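Milk checks and promises

The Dultlow co-op wants its members to believe the new price formula will protect them. I have heard that before. In August the board promised a floor under the milk price, and by fall it was gone.

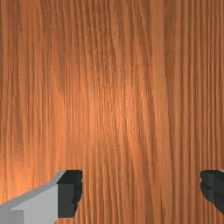
Marin Vlachou, who milks 113 cows outside Tuvley, figures she lost almost $2000 over three months. The board calls that a timing issue. Her feed bill came on time.

Now Skesa, the buyer, says it will share more when cheese prices rise. Share how much? The contract leaves that up to Skesa. I wouldn't sign it.
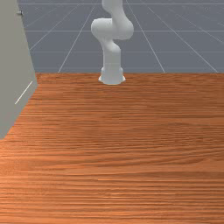 A white robotic arm on a wooden table.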